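Fleltance releases new version of Plullitz planner for soft items

2nd September

Fleltance has released a new version of Plullitz, its planning software for two-armed robots that handle cloth. The main change is in the way the program decides where to take hold of a garment, and the company has also rewritten the part which keeps the two arms out of each other's way.

Earlier versions of Plullitz first tried to work out the complete shape of the garment on the table, and only after that chose a place to grasp. For a towel this was acceptable. For trousers and shirts it was slow, and the plan was often out of date by the time the fingers reached the cloth, as the first touch had already moved everything. The new version does not wait for the complete shape. It looks for a small number of useful features, such as a hem, a seam or an elastic cuff, gives each one a score, and begins to move toward the best of them. The score is calculated again on the way, and the target can change until the fingers are nearly closed.

"We stopped asking the software to understand the whole garment," said Renu Khurana, who leads the perception work at Fleltance. "A person who folds laundry does not do this either. You see a piece of the edge and you take it, and then you look again."

The scoring uses two kinds of view. One comes from a camera at the head of the robot and covers the table. The other comes from a small camera at the wrist, close to the fingers, where folds are easier to tell apart. In the previous release the wrist view was used only to check a grasp after it was made. Now both views are used in the planning, and when they disagree the wrist view has more weight at short distance.

According to the company, a planning step now takes 37 milliseconds, compared with 400 in the version that was released in May. The grasp model was trained again with 600 additional recordings of mixed clothing. Fleltance says that colour was a problem in the old training set, which had too many white and grey items, and that bright fabrics were sometimes divided into separate pieces along their shadows.

The second change concerns the arms. Plullitz now reserves a volume of space for each arm a short time ahead, and the arm with the lower priority must plan around it or wait. Before this, both arms could stop at the middle of the table and an operator had to release one of them by hand. The priority can be set per task in the configuration file, or left to the planner.
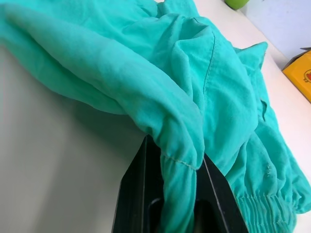
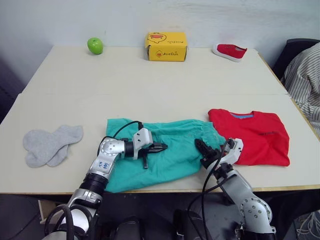 Garments and a workspace of the kind the planner is made for.

Small items are still a weak point. Socks that overlap are often treated as one object, and Khurana said the team would like to solve this before it adds any new type of clothing. Thick clothing such as winter coats is not supported at all.

The release also includes a viewer called Irix, where a developer can replay a run and see the score of every candidate grasp next to the two camera views. Notes can be attached to a moment in the run and shared with other users of the same project. Irix was used inside the company for more than a year under the name Vương, and some menus and log files still carry the old name. These will be corrected in a later update.

Existing users can install the new version over the old one, but saved grasp models must be converted first. The conversion tool is in the same package and needs 10 minutes for a typical model. Configuration files from the May release can be read without changes, except for the arm priority setting, which has to be added.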